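7.4 Recovery after a failed stick transfer (fault 400)

Fault 400 is raised when the Tonside controller loses grip confirmation during a transfer between cups. Stay outside the marked area until the drive lamp is off.

1. Press STOP. Check that the arm is parked and the table is clear of it.

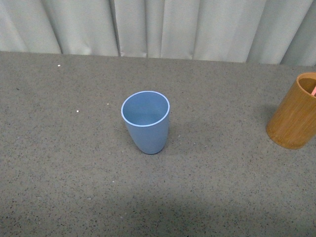 2. Look for the stick in both cups and on the floor. Do not reach under a raised arm.

3. Select Jaws > Open and inspect both fingertips for chips.

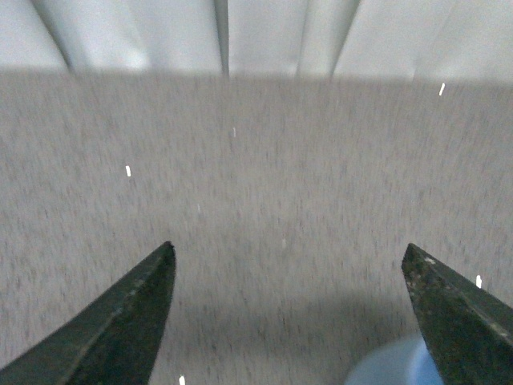
Wrist camera view, jaws open.

CAUTION: Worn tips can pinch. Replace them as a pair.

4. Load the stick by hand and run Transfer at 5 percent speed – keep one hand on STOP.
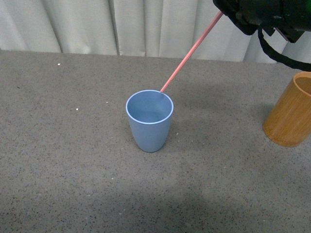 5. If the stick slips again, set grip force to 100 and repeat step 4.

6. Park the arm and save the log.
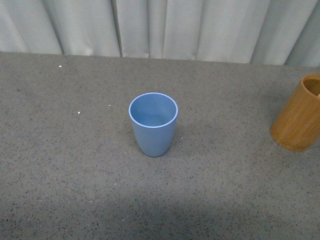 NOTE: After 4 faults in one shift, lock out the cell and contact Heywood service.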